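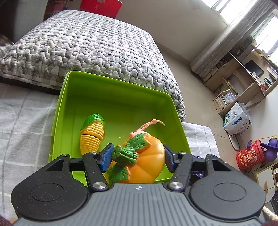
How do you get a 4 year old to sleep in their own bed after moving house??

Posted by Tzu-hsuan Ho, 31 March 2019

We moved to Dumton 3 weeks ago and my daughter won't stay in her room. At the old place she was a champion, down by 7.30 and that was it. Now she's up and in our doorway by 11 every single night. Tried a night light, tried leaving the hall light on, tried lying down with her til she drops off (then I fall asleep too and wake up with a crook neck). Husband starts work at 5 so we are both wrecked.

Room is smaller than her old one but same bed, same doona, same everything. She says it "sounds wrong". There is a highway out the back so maybe that? She still naps at daycare, an hour or so. Do I drop the nap? Do I just put a mattress on our floor and give up til June? Mum reckons lock the door, which is not happening.

Any ideas appreciated, esp from people who have moved with littlies. 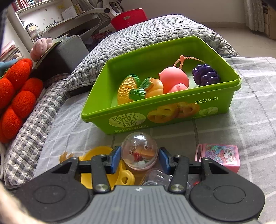
Forgot to say she doesn't have a bottle or dummy any more so it's not that. Bath, teeth, two books, bed, same order as always.

Narayanan Chacko
Drop the nap. Ours did the same and that fixed it in a week. Good luck

Silviu Jitaru
Wouldn't go cold turkey on the nap if she's already overtired, you'll get a meltdown at 5pm and then she's awake again at 10. Ask daycare if they can cap it at 30 min or do quiet time with a book instead. Most will if you ask.

The noise thing is probably real. We moved from a farm to a unit on a main road and my son was up 3 or 4 times a night. Cheap fan in the corner pointed at the wall, on all night, door half open. Didn't need a fancy white noise thing.

For the 11pm visits - walk her back every time, hardly any talking. "It's bedtime, love you, see you in the morning." First night I did it nine times, wanted to cry. Fourth night was twice. You and hubby have to do it the same way but, if one of you caves at 2am you're back to the start. Maybe start on a Friday so he can sleep in.

Also spend time in her room in the daytime. We had lunch on the floor in there, silly but he stopped thinking of it as the place he gets sent to.

Taha Ouali
Agree with the fan. And don't lie down with her, sit on a chair near the bed and move the chair closer to the door every couple of nights. Took us about a fortnight. If she's still waking teary after a month or so have a chat to your GP or the child health nurse, ours was lovley and it was free.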